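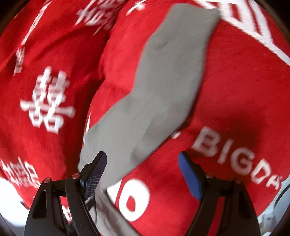 Getting odd socks back into pairs

Quick version, typing this between loads. Works for a house of four or five people, ours hit 16 singles last November and I'd had enough.

What you need

A bed or a big blanket to spread out on. Plain is better, patterned ones eat the dark socks. A bag for leftovers. Safety pins if you're going to keep it up after.

Step 1. Get them all in one place

Drawers, gym bags, under beds, the rubber seal on the washer door. Inside duvet covers!! Check every corner. Pant legs too.

Step 2. Turn right side out

Boring, do it anyway. Half the "different" grays are the same sock inside out.

Step 3. Sort by color, then length

Dark, gray, white, everything else. Do it in daylight, navy and black look teh same under a bulb. Then ankle, crew, knee. Don't match anything yet.

Step 4. Match on the cuff

Lay them flat, cuffs all pointing one way. Cuff height first, then the ribbing, then the toe seam. One stretched more than the other? Still a pair. Fold one cuff over, no balling, it kills the elastic.

Step 5. Leftovers

Into the bag, hang it by the washer. Go through it once a month. Anything in there three months gets to be a dust rag. Oluf Fogh in the comments keeps his for packing glasses, good idea.

Keeping it that way

Pin pairs at the toe before washing. Or a mesh bag per person, zipped, not overfull or they dont rinse. Buy the same sock next time, whole drawer of one kind. Did that for the kids and haven't sorted theirs since.

Wool ones seperate, cold wash, flat to dry. More on wool when I get a minute.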